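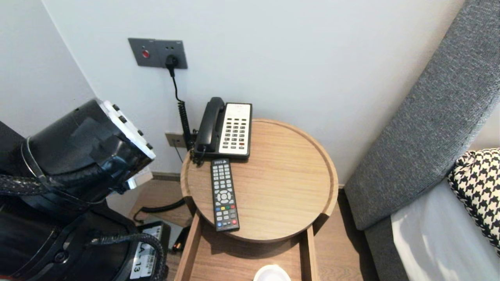

3. Gripper set-up and maintenance

Our project work was done in a furnished training room at Flaltdale, on the bedside table task. My part was the gripper: fitting the fingers, setting the opening and keeping the pads in good condition. The control program was written by the Kosau group and I did not change it.

3.1 Opening width

The first setting from Tukeck was too narrow for a remote control. I increased the opening in small steps and saved each value in the table of Grigaitė (see Appendix B). With the fingers fully open there must be free space on both sides before the arm goes down.

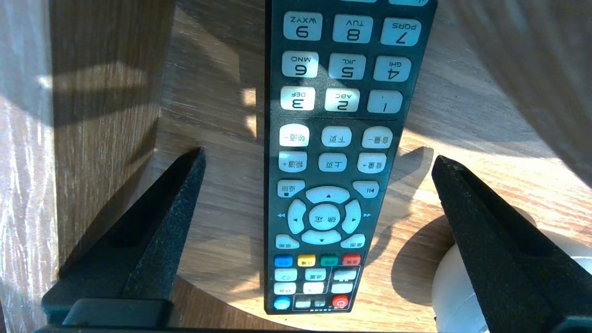

Figure 4. Fingers open on both sides of the remote control, no contact.

3.2 Centring and pads

Small round things were more difficult. If the arm comes down a little to one side, one finger arrives first and pushes the object away before the other can help.

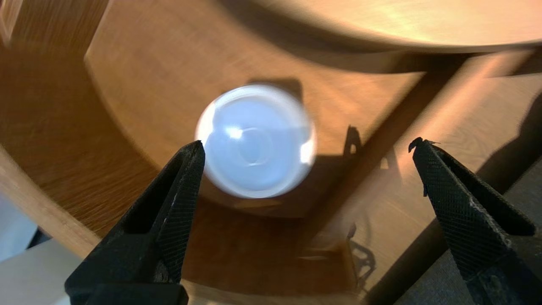
For this reason I checked the centring every 200 cycles, and the pads at the same time. The rough surface must be brushed clean with a dry brush. We planned to change the pads after 2,000 cycles, but in my opinion a worn tip should be changed earlier. One change takes up to 35 minutes, including the new zero point.

The cables need a loop with enough slack, so that they do not pull when the arm reaches over the table.

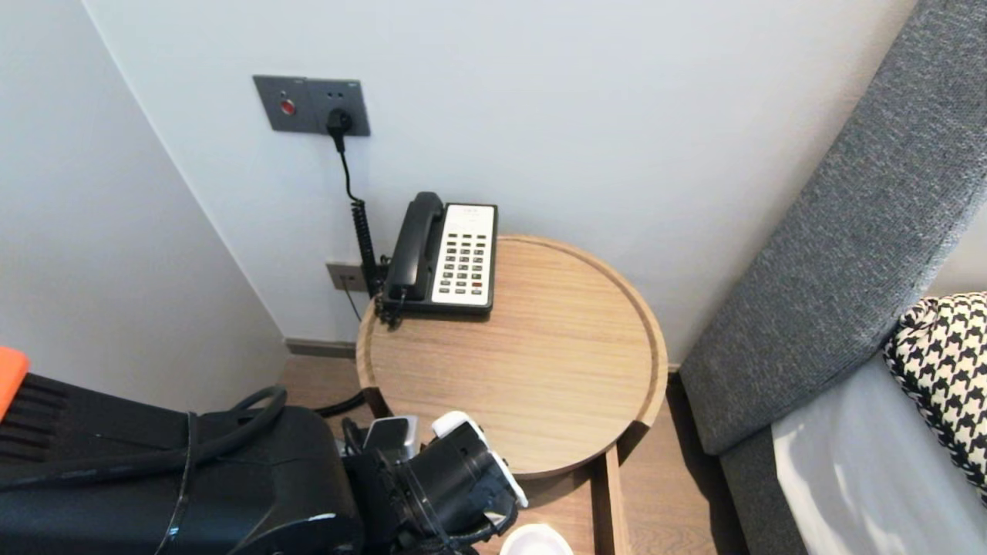 3.3 Problems that remain

The zero point still moves after a restart. I could not find the cause in the time I had.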